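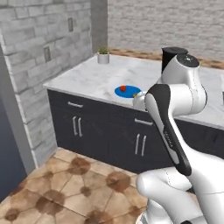

A blue plate on a marble-look worktop, in a computer-rendered kitchen.

Plate-lending shop in Oltard to open a second evening

If you have ever tried to feed a christening party off two dinner services and a stack of paper plates that fold in half the moment the potato salad lands on them, you will understand why the little crockery library on Dondent Street has been so busy. It has been lending plates, bowls, cups and serving dishes to the people of Oltard for a little over a year now, and from the first week of November it will be open on Wednesday evenings as well as Saturday mornings.

The library was set up by Hạnh Trình, who moved to the town from Stornulell and spent her first winter here wondering why every party she was invited to ended with a bin bag full of paper and plastic. She had grown up with a family cupboard of heavy white bowls that went up and down the street to whichever house was having a wedding or a funeral that week, and came back (mostly) with the right number in the box.

"At home you just knocked," she told us over a pot of tea, in cups that did not match and were all the better for it. "Here people are shy about knocking. So I thought, well, if there's a shop with a door, they can come through the door and it doesn't feel like asking a favour."

The door in question belongs to the old Phùng shoe repair shop, which had stood empty since the family retired, and which still smells very faintly of polish if you put your head into the back cupboard. The shelves that once held other people's boots turned out to be just the right depth for dinner plates. The Phùng family let the library have the place at a low rent, and old Mr Phùng has been known to wander in of a Saturday to see how everything is getting along and to borrow a gravy boat.

The collection stands at 949 pieces, all of it given by townspeople, and Hạnh would dearly like to see it reach 1000 by Christmas. Some of it is what you might expect – plain white side plates, sturdy mugs, the sort of glass bowl that everybody's aunt made trifle in. Some is a good deal grander. There is a soup tureen with a lid shaped like a cabbage, which has been booked for a Boxing Day lunch since the summer, and a brown and orange coffee set that two different couples wanted for the same weekend. (They settled it between them, and one of the couples had the saucers.)

Borrowing is simple enough. You tell the library how many people you are feeding and what you are giving them, pay a deposit, and take your crockery away in padded crates for up to 28 days. It needs to come back clean, though a smear of gravy is forgiven. Breakages come out of the deposit at the price of something similar from a charity shop, and so far they have been very few. The worst of them was a whole crate of pudding bowls that met a kerb outside the swimming baths, and the borrower was so upset about it that she brought in her own best set to replace them.

Ánh Từ, who teaches at the primary school, borrowed enough for the leavers' tea in July and has been back several times since, most recently for her father's birthday.

"The children were so careful," she said. "I'd been dreading it, I really had, all those little hands and all that china, and one of the other teachers had a dustpan ready by the door! But they carried their plates as if they were made of eggshell. I think they liked being trusted with the proper thing. We had one chipped saucer and that was me."

Her father's party was a different sort of affair, with noodles and a great many cousins, and for that she took the deep bowls from the bottom shelf and the long fish platter that Hạnh brought with her from Stornulell. It is the one piece in the library that comes with a request attached, which is that whoever borrows it should write down what they served on it. The notebook now has salmon, sea bass, a very long row of sausages, a Swiss roll, and something in a child's writing that may be "sandwichs".

The Wednesday opening came about after people who work on Saturdays asked for it, among them most of the staff of the garden centre and both of the town's hairdressers. Hạnh had been letting them in after tea on odd evenings anyway, and decided it would be easier all round to put a sign up. The hours will be from half past five until seven o'clock, and there will be somebody to help carry things to the car if you are parked within reach.

There are one or two other changes on the way. A shelf of baking tins is being put together, after seven people in a single month came in asking for a large round cake tin and had to be sent off to try their neighbours. Tablecloths have been talked about too, but there is the washing and ironing to think of, and Hạnh says she will not be rushed into it. She has a horror of ironing and is quite open about the fact.

As for what the library could do with, more big serving spoons would be very welcome, along with cereal bowls, milk jugs, and any teapot that pours without dribbling down its own front. It has plenty of egg cups, thank you, and more novelty mugs than the shelves will hold. Anything given should be free of cracks, and if you can wrap it in newspaper, so much the better, as the newspaper gets used again in the crates.

Bookings for Christmas and New Year are already coming in, and anyone planning a larger do is asked to get in touch early, particularly if they have their heart set on matching plates. The smaller sets can usually be had on the day. The library is at the Dondent Street end of the parade, next to the greengrocer, with a green door that sticks in wet weather and needs a bit of a shove. Donations can be left during opening hours, or with the greengrocer, who has kindly agreed to keep boxes behind the counter as long as they do not get in the way of the sprouts.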